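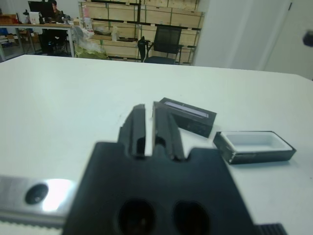 # Equipment Plan and Budget for a Two-Arm Packing Station

Project report, second semester

## 1. What we were asked to do

Our group was given the job of planning the equipment for a small packing station. The station closes gift-style boxes: it puts a small item in a tray and fits a lid over it. The department already has a two-arm robot and a table. Everything else had to be planned, priced and put in an order we could defend.

We did not have to write the control software. Another group has that, and their report covers it. We did have to talk to them often, because several things we wanted to buy depended on what their program could handle.

The questions we were told to answer were these:

- What does the station need that we don't have?
- What can be borrowed or made in the shop?
- What should be bought first if the money comes in two parts?
- What will have to be replaced during the year, and how often?

## 2. Starting point

We started by listing what was already there. The robot has two arms with a two-finger gripper on each. The grippers are not the same model, so each side may need its own kind of spare finger. Each wrist has its cables on the outside, and we marked these as a wear item early on.

The table is large and white. It was not bought for this project. The top has smudges and a line running across it near the front, and we put a replacement top on the list as a low-priority item. The software group asked us to keep any new top matte, because a glossy one reflects the ceiling lights into the cameras. They would also like a color that isn't white. The trays have a white interior, and a white tray on a white table is harder to pick out.

The boxes are black, in two parts. The lid has a pale window on top and the base is an open tray. We chose a two-part box over a hinged one because the arms can handle the parts separately, and because a damaged lid can be swapped without throwing out the base.

## 3. How we worked out the amounts

We split the work into one cycle: pick the item, place it in the tray, pick the lid, set it down, press. We then went through the cycle and wrote down everything that gets touched, worn or used up. 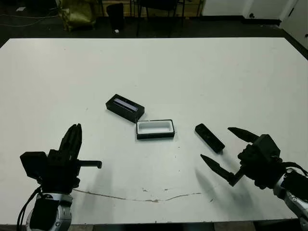
*Figure 2. Box base, lid and item on the table between the two grippers.*

The software group plans to run 263 cycles in the first test block. From our hand trials, we assumed one box set lasts 7 cycles before the corners get soft enough to matter. Soft corners make the lid sit crooked, and then a failed cycle tells you about the box and nothing about the program. Dividing it out gives 38 box sets for the first block.

We rounded this up a lot. Boxes get dropped, stepped on and squeezed too hard while the grip force is being set. The supplier we picked, Brirnitz, sells the box in cartons of 100 sets, and a full carton costs less than buying 61 sets loose. So one carton is the right order even though we will not use all of it in the first block. The rest carries over to the second.

For the fingers we had no wear data. We asked for two spare pairs, one per arm, and wrote down that this was a guess. After the first block there should be enough information to change it.

## 4. Quotes

We asked three suppliers for quotes. Prices are left out of this version of the report because two of the quotes were marked confidential. The full table went to the department office with our order request.

| Item | Supplier | Priority | Notes |
|---|---|---|---|
| Box sets, one carton | Brirnitz | First | Two-part, black, white lining |
| Spare gripper fingers, two pairs | Ferkunetti | First | Longest wait for delivery |
| Cable sleeves and clips | Curkon | First | Low cost |
| Soft finger pads | Ferkunetti | First | Two hardness grades |
| Table fixture for tray | Made in shop | First | Material only |
| Diffuse light panel | Curkon | Second | Needs a stand |
| Replacement table top | Curkon | Second | Matte, gray |
| Parts rack | None | Second | Try to borrow |

Ferkunetti was the only one of the three that would sell finger pads in small amounts. Brirnitz wanted a minimum order much larger than we could use. Curkon does not carry them.

Delivery time turned out to matter more than price for some items. The fingers have a long wait, and if a pair breaks in the first week with no spare on hand, the station stops. That is why they are in the first group even though nothing is wrong with the ones on the robot now.

## 5. Splitting the budget

The department told us the money would come in two parts, with the second in November at the earliest. We sorted every item by one question: can the first test block run without it?

The light panel was the hardest one to place. The software group wanted it in the first part. We tested with the room lights on and with the desk lamp from the next table, and the room lights alone were good enough to find the lid. The shadows from the fingers do fall across the work area, which could be a problem later when the boxes are placed closer together. We moved the panel to the second part and the software group agreed, as long as it is the first thing bought when that money arrives.

The tray fixture went the other way. At first we had it as optional. Then we tried placing the lid by hand, using one hand for the lid and nothing holding the base, and the base slid almost every time. One arm can hold the base while the other places the lid, but then both arms are busy for the whole step and neither can fetch the next item. A simple corner stop, screwed to a plate, fixes this. The shop can make it from scrap aluminum.

## 6. Things we left out

We looked at a third camera and dropped it. There is no good place to mount it that doesn't get in the way of one of the arms, and the software group said they would not have time to use it this semester.

We also dropped the conveyor. It was in the original project description as a possible extra. A small one would have taken up most of the first part of the budget, and feeding boxes by hand is fine at the speed we expect.

A service contract on the arms was offered with one of the quotes. We passed this on to the department because it covers more than our project.

## 7. Problems during the project

Our first item list was too long and mixed things we needed with things that would be nice to have. We lost a week pricing items that we later removed. If we did it again, we would do the cycle breakdown in Section 3 before contacting any supplier.

We also used the wrong box size in our first fixture drawing. The Scanlon catalog gave the outside measurement of the lid, and we read it as the base. The lid is slightly bigger, so the fixture would have been too loose. We found the mistake when we put the paper template under a real base. After that we stopped using the catalog and measured every part with calipers.

Storage was not in our plan at all. A carton of box sets takes up more shelf space than we have, and the sets should not be stacked under anything heavy. We have asked for one shelf in the cabinet by the door and are waiting for an answer.

## 8. Recommended order

1. Spare fingers and finger pads
2. One carton of box sets
3. Cable sleeves and clips
4. Material for the tray fixture
5. Light panel, from the second part of the budget
6. Table top, from the second part of the budget

The finger order should be placed the same Monday the first part is approved. The fixture drawing is finished and can go to the shop at any time. The box usage and finger wear should be written down during the first block, on the sheet in the appendix, so that the second order can be based on real use.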